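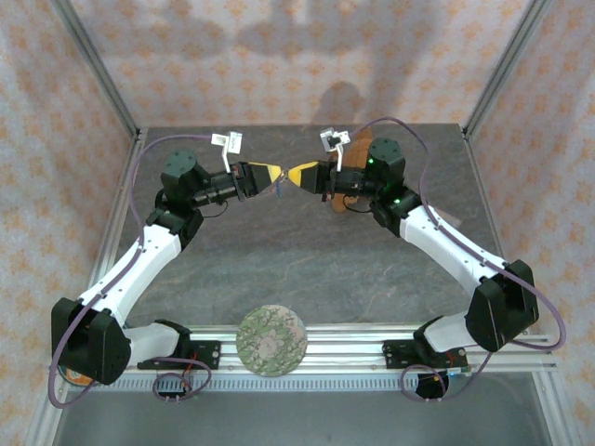
Two robot arms on a tabletop workcell, grippers almost meeting over the work surface.

Crossing to Selance
By Florencia Troncoso

The ferry from Graltstead to Selance takes 40 minutes and runs twice a day from October until spring. In summer there are more sailings, and the island is correspondingly full. I went in the off-season, alone, with one bag and a paper timetable that proved more reliable than the one online.

Foot passengers board by the lower ramp. Bicycles travel free but must be tied to the rail on the port side, and the crew do not supply rope. The lounge is heated, the upper deck is not. On a clear crossing the lighthouse at Blackwood comes into view past the second buoy.

Selance has one paved road. It starts at the harbor, climbs to the village of Tellden and ends at a cattle gate, where the walking route begins. The full circuit is 19 kilometers, marked with white posts on the western side and small stone piles on the eastern. The posts are easier to follow in fog. The high point is 1,030 feet above the sea, reached by a steep path over short grass and broken rock. I allowed seven hours and needed six.

Water is the main limit. The stream below Tellden runs all year, but the eastern side is dry, and the shelter marked on older maps has lost its roof. Carry two liters. Phone coverage stops at the cattle gate and returns near the summit, then fails again on the way down.

Walking alone here presents few difficulties beyond the weather. The guesthouse in Tellden keeps a route book by the door. Walkers write down a name, a direction and an expected time of return, and cross out the entry when they come in. Single rooms cost 60 a night with breakfast, payable in cash. Dinner is at seven and must be ordered before noon. The store closes for two hours at midday.

The last boat leaves at four. In high wind it may leave early - the harbor office posts changes on a board outside, and does not send them by text. The winter timetable changes again on 10th December, when the morning sailing moves back by half an hour.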